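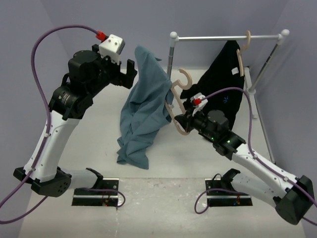
Two arms, hanger in the right gripper.

November, 4:40 pm
Nimal Siddiqui
7 shares

Council minutes, Gronham vs Litach, coding day two.

Finished the Gronham box before lunch. 218 sets of minutes in total across both towns, 56 of them have a public question period written up in enough detail to code. Fewer than I wanted. Litach clerk in the early years just writes "questions were taken" and moves on to drains.

Codebook still says a "question" is anything a resident asks out loud. Doesn't work. Half of what people say in Gronham is a speech with no question in it, and the chair answers anyway. Belmiro and I coded the same batch separately and we split on 11 items, nearly all of that type. Talked it through by the window. New rule, pls use from now on:

- If the chair replies, code as Q, whatever the grammar.
- If the chair thanks and moves on, code as S (statement).
- If cut off for time, code as X and copy the last line into the notes column.

Wiesława doesn't like the first one. Her point is we're letting the chair decide what counts, and the chair is the person we're trying to measure. Fair. I don't have a better rule. Leaving it in, with her objection written into the codebook under the rule so it isn't lost.

Ferry subsidy keeps coming up in Litach, every spring, same two families by the look of the surnames. Tempting to follow that. Not this paper.

Interview with the ex deputy mayor of Litach, by phone, notes only (he said no recording). Main bits:

He says moving the question period to the end of the meeting was done for the bus. Last bus out of the upper villages used to be late so it made sense to people. Then the timetable got changed and the agenda didn't. So the people with the most to complain about had to leave before they could. He told it as a funny story. Asked if anyone raised it at the time, he said "yes, at the end of the meeting."

Need to check against the timetable. Ehsan thinks the regional archive at Estholm keeps old ones in the transport boxes. I have asked. If the dates line up then we've got a clean before and after for Litach and Gronham is the comparison, it kept questions first the whole way thru.

If they don't line up it's an anecdote and goes in a footnote.
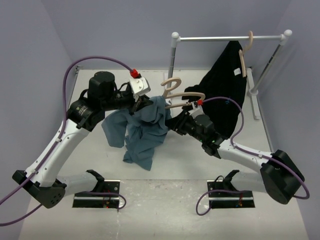
Both arms at the blue garment and the wooden hanger.

Phong ran the first counts off the partial sheet. Don't quote these anywhere. Gronham gets more questions per meeting, which we expected, but Litach questions are longer and more of them get a written reply afterwards. Didn't expect that. Could be the clerk changing (the new one writes everything down, even the coughing nearly). Could be that whoever stays to the end is whoever really wants an answer. Phong wants to split by clerk. Yes, do that first, before anybody gets excited.

Also party labels. We'd been filling in councillor party from the election returns, but in Litach three of them switched mid term and the minutes never say. Wiesława has a clipping about it from the valley paper. Will scan. For now code party at election and put a star.

Problems:
- Rows 7 and up in the Litach tab had the date column shifted by one. Fixed, but if you downloaded a copy this morning throw it out.
- Somebody is coding the adjournment as an item. Stop please.
- "Cllr Rocha" and "Mrs Rocha" are two seperate people. Check the ones already done.

To do:
Belmiro, second pass on the 11.
Ehsan, chase Estholm re timetables, ask for the winter ones too.
Phong, split by clerk.
Me, type up the phone notes while I can still read them. Send the deputy mayor a copy, he asked.

Open question, parking it: a couple of the Gronham meetings were held in the school because of the roof, and attendance looks higher there. Is that the room or the roof? People came to complain about the roof. Ask Wiesława.

11 comments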